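# Prolden demos and B-sides: notes for the tracklist data

I started keeping this list in January, when I got tired of arguing on forums about which version of "Ditard" is the one with the extra verse. (It's the rehearsal tape. It has always been the rehearsal tape.) Prolden only put out two proper albums, but the amount of stuff floating around from before, between and after them is kind of ridiculous, and most of the track names you'll find online are wrong. So here's my attempt at sorting it out, one row per recording.

12 comments | 31 shares

## What's in here

There are 80 recordings in `tracks.csv`. No audio, please don't write to me asking for audio! You get the text only:

- `title`: what the band called it, as far as I can tell
- `alt_titles`: all the wrong names, separated by semicolons
- `source`: album, EP, demo, radio, live, rehearsal
- `length`: minutes and seconds, from my own copy
- `singer`: matters for the later stuff, you'll see
- `notes`: me rambling

`lyrics_diff.txt` has the lines that change between versions. I didn't include full lyrics, just the bits that differ, usually a line or two at a time.

## Where it came from

Mostly my own shelf. I've been buying their stuff since I heard "Kazemi" on a late night radio show and had to sit in the car until the DJ said who it was. The demo info comes from Solomiia Marchuk, who traded tapes with half the planet back then and wrote everything down on the inlay cards, bless her. Oddur Ravn went through the live section and fixed a pile of my mistakes, including one set I'd listed twice under different cities.

If a row says `source: radio` and the notes are empty, it means I have a copy but no clue which station. Help very welcome.

## Things I'm not sure about

The second album sessions are a mess. The first record sounds like four people in one room, and I love it to bits, but for *Masska* they recorded everything, threw a lot of it out and did it again with a different drummer. I know of more than 50 takes from that period and I only trust my labels on some of them. Those rows have `unsure` in the notes.

Also, I have opinions and they leak into the notes column. I think *Masska* is overproduced and the demos wipe the floor with it, especially the guitar sound on the slow songs. Oddur thinks I'm nuts and plays the album version of the title track at every party. Skip the column if it bugs you.
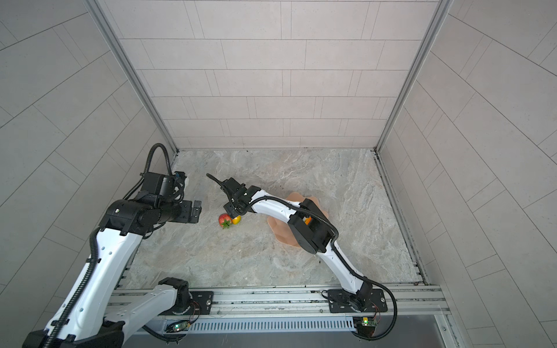 The lengths are a little off for anything that came from tape. Cassette decks run fast or slow and I never corrected for it, so don't use a gap of a few seconds to decide that two demos are different takes. Check the intro and the last chorus first, that's where they changed things.

## Using it

Go ahead, use it for whatever you like. A mention would be nice. If you spot a mistake, send me the row and tell me what you're listening to (pressing, tape, whatever), otherwise I can't check it.

Next up is the EP artwork variants, once I've dug the box out of the closet.

We use cookies to remember your settings. Accept | Manage

Recent items

- Kazemi: which single edit is which
- Reading matrix numbers on the first album
- Solomiia's inlay cards, typed up
- Tape trading list (closed for now)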